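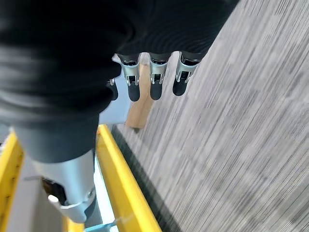 Projects > Shared workshop > Ulis > README

Print this page | E-mail this page

Ulis tidy-up recordings: README and data card

Last touched 27 Aug 2020

Hello! This folder holds the recordings from Ulis, the humanoid I've been building in the shared workshop at Ustdale (evenings mostly, plus a lot of lunch breaks I should have spent eating). I've had enough messages asking what's in the archive and whether it's any use to other people that I've finally sat down to write it up properly. If something's missing, shout and I'll add it.

What's in here

The job Ulis is learning is dull and I love it: take black plastic shells out of a bin on the floor, put them on a yellow shelf, then do it the other way round. I picked shells because they're awkward. They're curved and shiny, with a ridge down the middle, and they rock about when you push on one end. A cube would have been much kinder to me.

I recorded 1890 attempts and kept 1176 of them. The rest went because the clocks on the cameras had drifted apart, or the log had a hole in it, or I'd started recording and then wandered off to find a screwdriver. Failed grasps are NOT thrown out. If Ulis had a fair go and dropped the thing, it's in, with "dropped" in the notes column.

The whole lot comes to around 211 GB unpacked, so do check your disk first (I didn't, when I moved it to the new machine, and it was a long night).
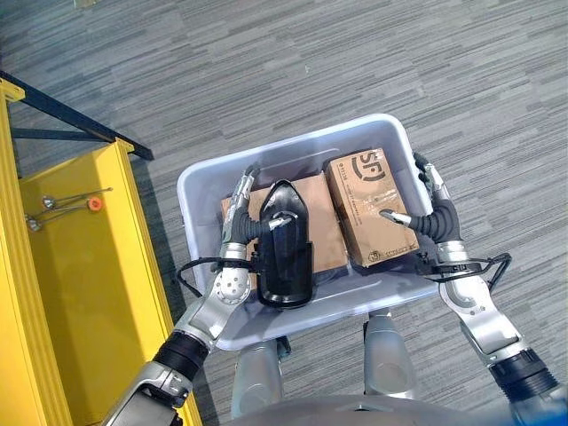 Cardboard turns up in plenty of the bin runs, sometimes flat and sometimes as a proper box, and I label it "clutter" whatever shape it's in. Nothing in the labels tells you which box is which. I did start a list and gave up on it, sorry. If you're training anything to read print off packaging, please look elsewhere, as the lettering only gets in by accident and it's often half hidden behind a hand.

How it's laid out

Once unpacked you get three folders:

head/ has the video from the camera up top, looking down over both arms. Start with this one if you're new, it makes the most sense to a human.

wrist/ is the close-up view from down by the hand. Expect blur! The arm swings about and the carpet turns into streaks. I thought about cutting the blurry stretches and decided to leave them alone, because a real arm has to cope with them anyway.

log/ has joint positions, commanded and measured, one plain text file per attempt. Times are in seconds from the start of the attempt. The file names match the video names, so attempt 0042 in one folder goes with attempt 0042 in the others. Gaps in the numbering are the ones I dropped. I didn't renumber, and I'm not going to, as my own notebook uses the old numbers.

There's also labels.csv in the top folder, with a row per attempt: number, task, which hand did most of the work, how it ended, and my notes. The notes are in my normal scruffy English and some of them are just "hmm".

Tasks

bin_to_shelf: pick a shell out of the bin and set it down on the yellow shelf.

shelf_to_bin: same again backwards. Harder than it sounds, the left arm has to come in past the edge of the shelf and it likes to clip it.

bin_lift: both hands on the bin, pick it up, hold it, put it down. The earliest ones are pretty jerky.

table_reach: go to the yellow table, put a hand over the top and stop there. No touching. It's there for checking that the arm ends up where the software thinks it is.

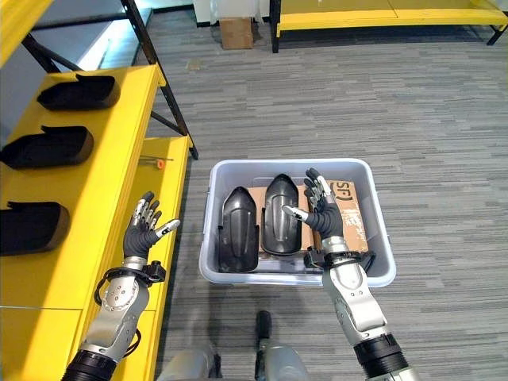 A shell can be scored "placed" lying on its side, by the way. I went back and forth over this for weeks. In the end I decided that if it's on the shelf and it stays put, it counts, and if you want to be stricter you'll have to go through the video yourself. Shells already on the shelf when an attempt starts aren't part of that attempt.

The other thing to watch is stray tools. I'm not a tidy person, and bits and pieces get left on the yellow surfaces. They aren't labelled at all. One reader wrote in to say their model had got very keen on anything with an orange end, so, er, be warned.

Software

Brekke is my recorder. It grabs the video and the joint logs together and writes them out when you press stop. Culel is the small viewer that goes with it and plays the folders side by side, with a slider underneath. Neither is clever but both run on my old laptop. You don't need either to use the data: the videos open in any ordinary player and the logs open in a text editor.

If you do use Culel, point it at the top folder and not at head/ on its own. It'll just sit there showing you grey otherwise. That's on my list for September.

Known problems

Sunlight. The workshop gets a lot of it, and the yellow tops glare like mad when it comes in low. Shadows of the arm can be darker than the arm itself, which played havoc with my first go at hand tracking. 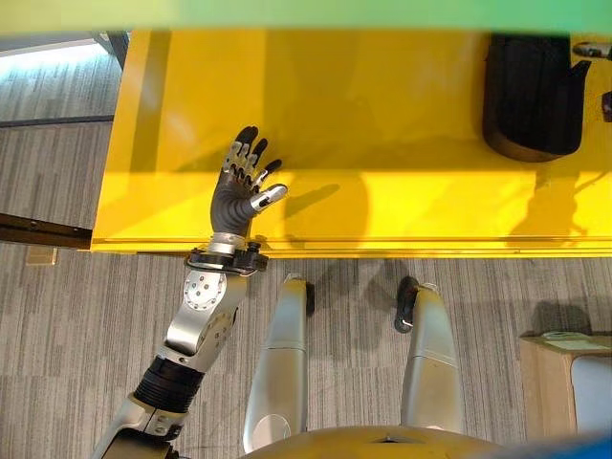
Table height is the next one. I shimmed the legs partway through recording and didn't write down exactly when, so for table_reach please don't assume one fixed height across the set. The notes column says "table up" from the point where I remembered to start putting it in.

The wrist cables snag now and then. Where I spotted it happening there's "cable" in the notes, but I bet I missed a few. I've since rerouted them and it's better, though still not good.

And there's only the one workshop in here, with the one grey carpet. Anything trained purely on this will know an awful lot about grey carpet. I'd love to see someone mix it with recordings from a completely different floor!

Using it

Help yourself. Use it, chop it up, put it in your own project, and give Ulis a mention if you publish something. Please don't rely on it for anything that moves near people, I've only ever meant it for hobby work and tinkering.

If you find a bad label, send me the attempt number and what you think it should be. Corrections go straight into labels.csv and I keep the old version next to it with _old on the end.

Contact: use the workshop message form | © Ulis project, Ustdale | Back to top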